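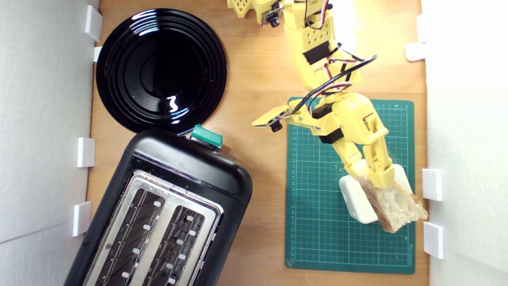
TOLTUNDALE – Lekley, the maker of small kitchen appliances, will open a free breakfast workshop to the public in September at its Toltundale site. The workshop, called the Toast Table, will lend out toasters, plates and table space to anyone who wants to learn how to set up a simple breakfast or get more use out of the bread they already buy.

The Toast Table will run each morning from 7:30 a.m. until noon. It has room for 70 visitors a day, in small groups. No booking is needed, but groups of more than four should call ahead.

"We get a lot of letters about toast," said Lena Michalski, head of customer care at Lekley. "People want to know why one side comes out darker, or what to do with the end of a loaf. It is easier to show someone at a table than to write back to them, so we decided to set up the table."

Each session lasts 45 minutes and covers the basics: how thick to cut a slice, which setting to start on, how to toast bread straight from the freezer, and how to empty the crumb tray. Visitors are shown how to unplug the toaster and let it cool before cleaning it. Torn and uneven pieces get a section of their own. Staff will show how to turn them into croutons and breadcrumbs in the oven, as small pieces should not go into a toaster slot.

The site will also have a repair bench, run by Todor Atanasov, who has worked in Lekley's service department for most of his career. Visitors may bring in a two-slot toaster of any make for a free check of the cord, the lever and the tray. The bench will not take four-slot models or toaster ovens at this time.

"Most of what comes in is crumbs," said Atanasov. "The lever won't stay down, or there is a smell, and the tray has never been pulled out. That takes a few minutes to put right. If the cord is damaged I will say so, and the toaster should not go back on the counter until it has been fixed."

Bread for the sessions will come from Hayashi, a bakery on the same street, which will deliver white, whole wheat and rye loaves before opening each day. Bread left over at noon will be handed to the Clevard community kitchen, two blocks away.

Lekley tried out the workshop in a smaller form last spring, when about 565 people attended over the course of the trial. Feedback from those visitors led to several changes. The tables are now lower, the sessions start earlier, and there is a separate table for rye and other dense breads, which need more time.

"The early start was the main request," said Decha Phuthong, who manages the Toltundale site. "People wanted to come in before work, have something to eat and go."

Children are welcome with an adult. A list of ingredients for each loaf will be posted by the door. Visitors with a wheat allergy should note that all the toasters on site are used for ordinary bread.

The entrance is on the parking lot side of the building and is step-free. Street parking is limited before 9 a.m.

Reporters who would like to visit ahead of the opening should contact Ankit Rawat in the Lekley press office.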